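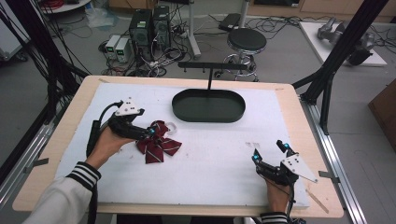
Produdell pre-tied bow tie: eight months of wear and a bit of a rant

I'll get my colours on the table first. I can tie a bow tie. I learnt off my grandad with a tea towel, I was insufferable about it all through uni, and until last year I'd have told you that pre-tied ones were for ring bearers and waiters. Then I joined a community choir with a dress code and seven minutes between sets, and my principles went out the window.

The choir's winter concert was in July and the email went round saying dark red ties, bow or long, your choice, no novelty prints please (Duangjai Sangkhawat, our director, has seen things). I had nothing in dark red. I had a navy one, a mustard one that makes me look like I've got jaundice, and a black silk one that's more or less retired. So off I went to look, and ended up with three ties in a fortnight, which my partner still brings up.

The first was a self-tie from Vương, $69. Lovely thing, proper weight to it, nice colour somewhere between burgundy and a good shiraz. The second was a cheapie from a market stall with no label at all, and I'll get to that. The third was the Produdell, $54, pre-tied on an adjustable band, and it's the one I've worn to pretty much everything.

Fifty-four bucks is a fair bit for something your mates will tell you is cheating. I nearly didn't. What got me over the line was picking it up in the shop and finding that the bow is a real tied bow, stitched through the back of the knot to hold it. The cheap ones are usually two flat rectangles with a strip wrapped round the middle, and you can spot them from the back row of a town hall. With the Produdell the wings sit at slightly different angles and there's a proper fold behind. Ratree Khunthong, who stands next to me in the baritones and wears bow ties to the supermarket, looked at it from half a metre away and asked who'd tied it for me. I'll take that.

The band is where most of these fall over, so I'll bang on about it for a bit. There's a slider and a hook, same as you'd find on any of them, and the numbers are printed on the inside in centimetres as well as inches, thank you very much. I've got a thick neck (44 on a good day) and I'm used to being right at the end of the adjustment with nothing spare. I've got a few centimetres to play with on this one. The slider has stayed put too. On the market stall tie it crept looser through every song, and by the interval the bow was sitting on my second shirt button like it was trying to leave.

The hook is small and a bit fiddly if your hands are cold. Our dressing room is a Scout hall kitchen in the middle of winter, so mine are always cold. I've taken to hooking it up before I do the collar down, looking at the ceiling and swearing quietly. It goes in eventually. A slightly longer hook would fix it and I can't imagine that costs anyone much.

Fabric is a polyester and silk blend, and I reckon the blend is doing it a favour. It doesn't shine under stage lights the way the straight poly one did, and it doesn't mark if you so much as look at it with a glass of water, which the black silk one does. I've got sunscreen on it once (outdoor gig, long story, thirty-eight degrees) and a dab with a damp face washer got it out. The label says dry clean only. I haven't taken it to the dry cleaner's and I'm not going to.

Now, niggles. The box is silly. It's a rigid thing the size of a paperback with a magnetic lid, and inside that there's a tissue wrap and a card about heritage. I kept it for a month out of guilt. The tie travels perfectly well rolled inside a clean sock, or in one of those flat Purach zip pouches if you're fancier than I am. Also, the wings do go a bit limp if it's been squashed at the bottom of a bag. I hang mine in the bathroom while I have a shower and pinch the edges back into shape after. Takes no time, but you do have to remember, and I've forgotten twice.

It's also not adjustable in size, obviously. The bow is the bow. On me it's good. On Ratree, who's built like a heron, it looked enormous when we swapped for a laugh, so if you've got a narrow face I'd go and try one on before ordering. Sultarmont do a slimmer version in a similar red, and a couple of the tenors have that one and seem happy with it. I've only handled it, haven't worn it, so I won't pretend to have a view beyond the band feeling a touch scratchier.

Do I still wear the Vương? I do — weddings, anything where I've got a mirror and ten minutes and someone might ask me to undo it at the end of the night and let it hang, which you can't do with a pre-tied and which I maintain is the whole romance of the thing. It's the better tie. I just reach for the other one more.

The market stall one went in the dress-up box at my sister's, where it's having a wonderful second life on a stuffed wombat.

Would I buy the Produdell again? Yep, and I'd probably grab the bottle green while I was there. If you only need a bow tie once, borrow one. If you're in a choir or a band, or you work front of house and you're sick of wrestling with it in a bad mirror, it's worth the money. Four stars, and it'd be four and a half with a better hook.

Posted 25 February 2025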